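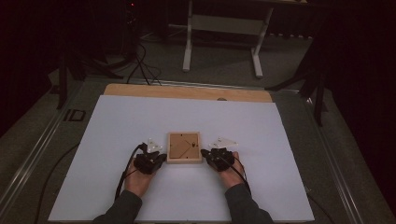 Forums > Perception and Tracking > Pose jumps at grasp with two hand-held grippers

Pose jumps at grasp with two hand-held grippers

dkaew_rig
We record two-handed demos with hand-held grippers and a marker plate on top of each one. Task is picking up a small square wooden frame off a white board, one gripper on each side. Tracking is fine on approach. Once both jaws are on the frame, the right gripper's pose jumps 7 mm sideways for 2 or 3 samples and then comes back. The left one almost never does it. The policy trained on this learns a twitch right before the lift.

Logging is the Luler recorder, default filter settings. Is this a solver problem or a filter problem?

Lamai Boonchu
Are both plates the same dot layout? If they are, the solver can swap dots between bodies when the plates get close. We had that at Fornstead and it went away when we made the two layouts different.

dkaew_rig
Different layouts, but one is close to a mirror of the other.

Lamai Boonchu
Then I would start there. A mirrored triangle seen at a low angle with one dot missing is not much of a constraint.

pinion44
I don't agree. A swap between bodies would throw the pose by the whole distance between the grippers, and 7 mm is nothing like that. It sounds like one dot dropping out and the fit tilting to make up for it. Log the residual per dot and look at it before you rebuild any plates.

Also, a bright white board under the lights can put stray blobs in the detector. Try raising the threshold.

Jamie Marsden
Whatever the cause, don't smooth it away. The default low-pass spreads the jump over the samples on both sides, so you end up training on a slow drift that looks real. Reject on residual, mark the gap, interpolate only if it's short. I cap it at 80 ms and throw out the episode past that.

pinion44
Agree on the filter. 80 is generous for contact though.

Jamie Marsden
Depends how fast you move. For a slow lift I haven't seen it matter.

dkaew_rig
Logged the residuals. One dot on the right plate goes missing at the same point in nearly every take, when the wrist rolls outward. No swaps anywhere in the Merbridge set. Raising the threshold changed nothing.

Turned the low-pass off, added the residual gate with the 80 ms cap. Lost 2 episodes. Retraining tonight.

Lamai Boonchu
OK, not a swap. I'd still change the mirrored layout before you collect more.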